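Ticket: Sensory diary app drops entries from the school-to-clinic export
Product: Janska observation diary
Site: Pondville child development clinic
Raised by: Pankaj Saxena
Status: Open, workaround in place

Problem

The weekly export for the autism assessment pathway should carry every observation logged by parents and school staff. On the last run the clinic received 83 entries. Six entries tagged "demand refused" or "sensory overload" were visible in the diary but missing from the export. The clinician noticed the gap when a parent mentioned a meltdown on Sunday that was not in the report. 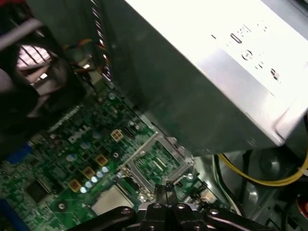 Steps taken

1. Re-ran the export with the same date range. Same result.
2. Removed the date filter. The missing entries were still absent.
3. Opened the missing entries one at a time. All had free text in the "trigger" field and no setting chosen (home, school, other).
4. Added a setting to two of them and exported again. Both came through.

Finding

The export skips any entry with a blank setting and gives no warning. The diary itself accepts a blank. The scoring sheet is unaffected, as scores are taken from the questionnaire and not from the diary, but the narrative section of the report is built from the export and will under-report behaviour at home.

Workaround: filter the diary by "setting: none" before each export and fill in the field after checking with whoever made the entry. Do not guess the setting from the time of day. 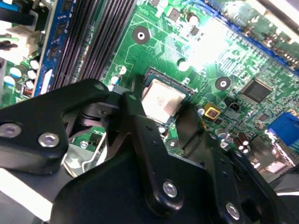
Reply from Harish Mittal

Can the blank be exported as "not recorded" instead? Parents often leave it empty when a child was in the car or between places, and a forced choice would give us wrong data on where the distress happens.

Reply from Pankaj Saxena

Agreed. Change request raised on that basis. Reports already issued in June need checking against the diary before the feedback appointments. Ticket stays open until the export is fixed.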